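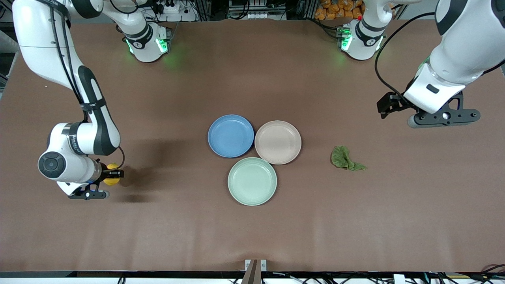 From: Khang Bạch
To: Breklow nursing and rehab list
Date: 20/06/2022
Subject: Re: [breklow] Salt restriction after discharge, what do you tell patients?

Dear Gearóid, dear all,

Thank you for your message and sorry that my answer is long. I was reading the thread in the evenings after my shifts and I wanted to answer to each of your points, because on our ward we had the same discussion in February and it is still not closed. I leave your message here so that the new members can follow.

Gearóid Keane wrote:
> We discharge most of our heart failure patients with a one-page sheet that says
> "avoid salt" and gives a limit of 3000 mg sodium per day. In the clinic two weeks
> later I ask them what they changed, and the usual answer is that they took the
> salt shaker off the table. When I ask about bread, soup or sausages they look at
> me as if I changed the subject. Three questions for the list:
> 1. Do you give a number at all, or only foods?
> 2. Who does the talking, the nurse or the dietitian, and on which day?
> 3. Daily weights: does anyone have patients who really write them down after
> the first month?
> I would also be glad to see any sheet that is shorter than ours.
> Gearóid

To the first question. We used to give a number, and it was the same one as yours, 3000 mg. The cardiologists here like to have it on the sheet, so it stays on the sheet, at the bottom, in small letters. But in the talk with the patient I don't use it any more. Many of my patients are over eighty and they cook for themselves in the same way since fifty years. A number in milligrams tells them nothing. Also there is the old confusion between salt and sodium. One gentleman read "salt 3 g" on a package and told me proudly that he can eat the whole package and be exactly on the limit. He was not stupid, he was an accountant. He calculated correctly with the wrong word.

What I do now is to ask the patient to tell me what he ate the day before he came to the hospital, from the morning on. I write it down in his own words. Then we look together for the two saltiest things in this list and we speak only about these two. For one woman it was instant soup and pickled cucumbers. We found for her one tin of tomato soup with a label that said 228 mg per cup, and she could compare it with her instant soup, where one cup had 700 mg. This she remembered. When she came back for the control she told me both numbers by heart, although she had forgotten the name of her diuretic.

I should say that the evidence for a strict limit is not so strong as I learned it in school, and I am careful now with the tone. I don't want that somebody stops to eat because everything is forbidden. In the thin patients I am more afraid of weight loss than of a slice of cheese. For these I always ask the doctor before I say anything about food.

To the second question. With us it is the nurse who starts, normally on the second or third day, when the breathing is better and the patient is not only waiting for the toilet. Our dietitian, Oanh Chu, comes one time before the discharge if we ask for her, but she is responsible for four wards and we cannot always get her. She asked me to write here that she prefers to come when the wife or husband or daughter is visiting. The person who cooks must be in the room. I did many beautiful talks with men who have never in their life bought the bread.

The last day is in my opinion the worst day for any teaching. The patient has already his coat on, the transport is waiting, and he says yes to everything. If it is not possible earlier, I prefer to telephone after three days.

To the third question. Yes, we have such patients, but fewer than I would like. Murali Acharya, who runs our outpatient clinic, tried first the printed booklet from the hospital and then the Ivari app on the phone. The app is fine for the younger ones. For the others it made more calls to us about passwords than about weights. The best result he had with an ordinary wall calendar that hangs beside the scale, with a pencil on a string. On the first page we write by hand the discharge weight and the rule, up two kilos in three days, call us, and the telephone number. We give our own rule from our own doctors, so please ask yours which limits they want before you copy it.

Two small things about the scale. We ask now if they have one, which we didn't do for years. And we ask if they can read it when they stand on it. Some of our patients cannot see their own feet, and the display is very small.

There is one more point which you didn't ask — the salt substitutes. In the shops here Rikska is the popular one and the neighbors recommend it to each other. It is potassium chloride for the biggest part. With spironolactone and kidneys that are not good, this can be dangerous, and it is exactly our patients who buy it, because they want to do everything right. I ask about it now in each talk, and I name the product, because to the question "do you use a salt substitute" they say no. They say it is only seasoning.

Tuấn Hà asked me off the list if we have the sheet also in Vietnamese. We have a draft, with fish sauce and broth instead of sausages, but it must still be read by somebody other than me and my sister. If you can help with this, Tuấn, I would be very thankful. I think that a translated sheet with the wrong foods is not much better than no sheet.

Gearóid, our sheet is one half page. I cannot attach files to the list, it rejects them, but write to me and I send it to you directly. Please tell me also how you organize the visit after two weeks. Ours is often after five, and I would like to have an argument for our head of department.

With kind regards from the ward,
Khang

--
Khang Bạch
Heart failure nurse, Ward 4
To leave the Breklow list, write to the list address with the word "unsubscribe" in the subject line.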